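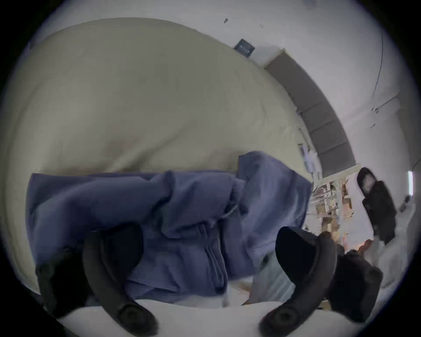 3.2 Storage of soft goods

Soft goods were treated separately from rigid items because their stored volume depends on how they are put away. A book or a box takes up the same space on each occasion. A jacket, a blanket or a quilted cover does not, and the difference between a folded and a bunched item can decide whether a shelf is judged full. We therefore recorded the state of each textile as well as its location.

Four states were used. An item was coded as folded if it had at least two flat layers with aligned edges, as hung if its weight was carried by a hook, rail or chair back, as draped if it lay over another object without aligned edges, and as bunched if it was gathered into a mass with no readable outline. Figure 2 shows a blue textile with deep folds and a raised lump along its upper edge, next to a much larger beige item. The blue textile was coded as bunched. Pleats running in one direction, as in its lower middle part, were not taken as evidence of folding unless an edge could also be followed.

Figure 2. Blue textile in the bunched state, with a larger beige soft item behind it and shelving in the background.

Large padded items caused most of the disagreement between coders. With a smooth surface and few creases, a cushion, a filled bag and a quilted cover can look much alike, and the coding sheet from the Otano pilot forced a choice among them. We replaced the three categories with one, "padded, large," and kept a free text field for cases in which the type was known from the household interview. Garments and loose cloths were merged in the same way when no sleeve, collar or fastening could be identified.

The revised sheet was applied in 75 rooms across the Hunora and Tumham sites, giving 2700 coded items. Of these rooms, 50 had open shelving and the remainder had closed storage only. Each coder worked through a room from the door inward and coded an item once, in the position in which it was first seen. Items touching one another were coded individually, and contact was noted in a separate column.

Contact matters for the volume estimates. Where a soft item rests against another, both are compressed, and adding their free volumes overstates the space in use. Following the procedure set out by Amundsen in the December field manual, we applied a reduction of 20 percent to the smaller item of each touching pair and left the larger one unchanged. The reduction was not applied to folded stacks, which were measured directly with a tape at the highest point. Results by state and by storage type are given in Section 4.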